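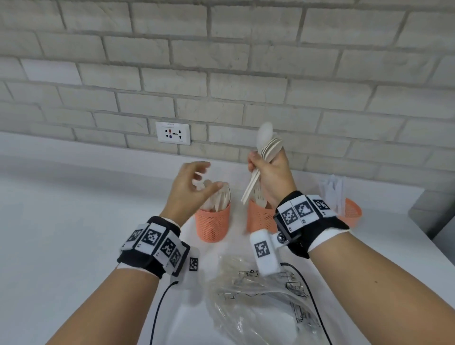 Figure 2. Cutlery sorting as recorded from the head camera. The demonstrator holds a bundle of wooden utensils in the right hand, with the left hand over one of the mesh cups. Both wrists carry marker bands.

3.2 Wrist tracking during bimanual sorting

Hand pose estimates from a single head camera tend to fail when the fingers close around a bundle of thin objects. Cutlery sorting is a hard case. The utensils are close in color to skin, they fan out between the fingers, and one hand often passes in front of the cup that the other hand is filling. We therefore track the wrists separately from the fingers, using bands with printed square markers (Figure 2).

Each band is worn just behind the hand and connected by cable. The markers face in several directions so that at least one stays in view as the forearm rolls. On the right band, a padded tab on a hinged mount extends past the band and holds another marker. We added the tab after early trials in the Flositz kitchen, where the right wrist was lost whenever the demonstrator tipped a bundle upright to pull out a single fork. The fingers are left bare, and demonstrators wore no gloves in any session.

Marker corners are detected in every head camera image and passed to the Moltex solver, which fits one rigid pose per wrist. When no marker is found, we fill the gap from the band's inertial signal for up to 13 images. Longer gaps are marked as missing and left out of training. Finger joints come from the Ouazzani hand model, run on a crop centered on the solved wrist position. If the wrist is missing, the finger estimate is dropped too.

The sorting set contains 938 demonstrations. In each one, the demonstrator takes mixed wooden utensils and places them in mesh cups on the counter. The order was left open, and so was the choice of hand. Packaging and other small items were allowed to stay on the work surface, as we wanted the policy to see ordinary clutter. Two sessions were removed after a band slipped along the arm and the calibration no longer held.

We trained the Bellent policy on this set for 3000 steps with wrist poses as input, and again with poses from the hand model alone. All other settings were the same. The version with marker poses released utensils closer to the center of the cup opening and knocked over fewer cups. It did no better at separating forks from spoons, a step that depends mostly on the finger estimates. Errors of this kind are discussed in Section 5.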